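Chapter 11
Where Limestone Goes When It Gets Hot

I grew up in Clomberg, two streets from the old Nowakowski quarry, and I thought all stone was gray until I was nine. Then my aunt redid her kitchen -- and I was hooked!
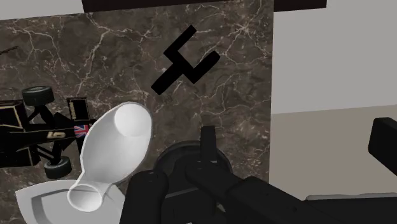 What turns limestone into marble? Heat and pressure, mostly, which make the calcite grains regrow and lock together.

We'll start with those grains, then move on to veins and color. Keep your hand lens close (and your notes from Chapter 2, you'll want them).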